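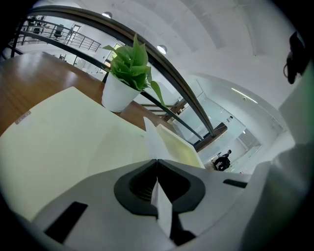 Is the Trelska card stock stiff enough to stand up as a folded card on a table?

It stands fine at the heavier weight, as long as you score it before folding. The lighter weight leans after a day or so and I would only use it for inserts.

I bought the Trelska card and paper set to make place cards and menus for my sister-in-law's dinner in September. The set has cream and pale yellow card in two weights, plus a pack of thin white paper for the insides. There are 134 sheets altogether, and I used most of them.

The cream is the better color. It's smooth with a slight shine, and a gel pen needs a good half minute before you can touch it. Ballpoint skips on it. The pale yellow took ink well and folded clean, but it shows fingerprints near the crease, so wash your hands first.

Folding against the grain gave me a rough edge with small cracks. The wrapper doesn't say which way the grain runs. Bend a sheet gently both ways and go with whichever gives easier.

The thin white paper is the weak part of the set. The sheets cling together and I kept picking up 2 at a time. It also creases if you pinch it hard, so hold it low down when you slide it into a card. Glue stick wrinkled it. A narrow strip of double-sided tape along the fold worked much better.

Caroline Mosoti, who sat with me for the menus, used an older pack from Ratanaporn and her white sheets were noticeably heavier. Her yellow was brighter too, almost lemon, and I prefer the Trelska shade.

Cutting was easy with a sharp blade and a metal ruler. My paper trimmer managed the light card but dragged on the heavy one and left a curl at the end of each cut.

Mine came from the craft shop in Galtbridge. The box had a dented corner and the top few sheets of cream were bent, so check before you pay. They do sell the cream separately, and next time I'll buy that and get my white paper somewhere else.

Good card, poor insert paper. Four stars for the first and two for the second.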